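Gorngate Neighbors > Help > Home Office > Power and Cords

Ask Browse Tags Unanswered Log in

Posted May 9, 2022 by Taras Zakharchenko

Power strip for a desk, how many things is too many?

Moved into a place on Usley Street in January, old building, one outlet near the desk and its behind the radiator. Running everything off a single strip right now. Monitor, laptop charger, router, lamp, and a laser printer that sits on the floor. Lights dip for a second when the printer starts up. Never had that in my last apartment.

Breaker has gone 2 times since I moved in, both times with the printer going and my roommate using the microwave. Landlord (Ivanyshyn, the management company not the guy) says the wiring is "fine for normal use" and wont send anybody. Work order is 3458 if anyone here is in the same building and wants to pile on.

So — do I need a better strip, or is it the printer, or is it the wall? Was looking at the Kinton one with the surge thing built in. Don't want to spend the money if it does nothing. Also is it bad to leave the extra cord in a heap, or does that only matter with the big orange extension cords?
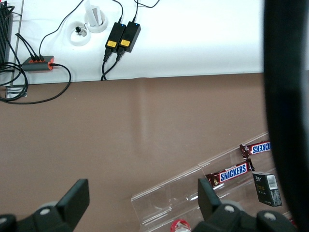 Marisela wrote that a new strip wont fix a breaker, the breaker doesn't care what strip you own. Add up the watts of whatever is running at the same time. Laser printers pull a lot for a few seconds while they warm up, mine reads 761 on a plug-in meter and it's a small one. Microwave on top of that, plus whatever else is on the circuit, and there you go. Your kitchen and desk are probably on the same breaker. Easy to check: flip it off, walk through the apartment, see what's dead. Write it on the panel door.

The chargers and router and lamp are nothing, leave them. Printer goes straight into a wall outlet, ideally one on a different breaker. Never into a second strip plugged into the first.

Low voltage stuff in a heap is fine. A cord with a heavy load on it, no, spread it out. Don't run it under a rug either.

3 people found this useful

Second answer

get the Kinton, had mine 5 years no problems

Third answer

Agree with the first one mostly. Would add, feel the plug after the printer's been going a while. Warm is ok, hot is not. If its hot or the outlet is loose and the plug sags out, stop using that outlet and tell Ivanyshyn in writing, use the words "outlet is hot". We're in one of their other buildings and "breaker trips" got us nowhere, "hot outlet" got an electrician in a couple of days. Old outlets wear out, cheap part to swap but let them do it.

Lights dipping a little when a laser printer kicks on is pretty common in old places. Dipping a lot, or in rooms that are on other breakers — that one I'd push on.

Surge protection is for spikes. Nice to have for the monitor. Different problem from yours tho

Ask a question Related Back to Power and Cords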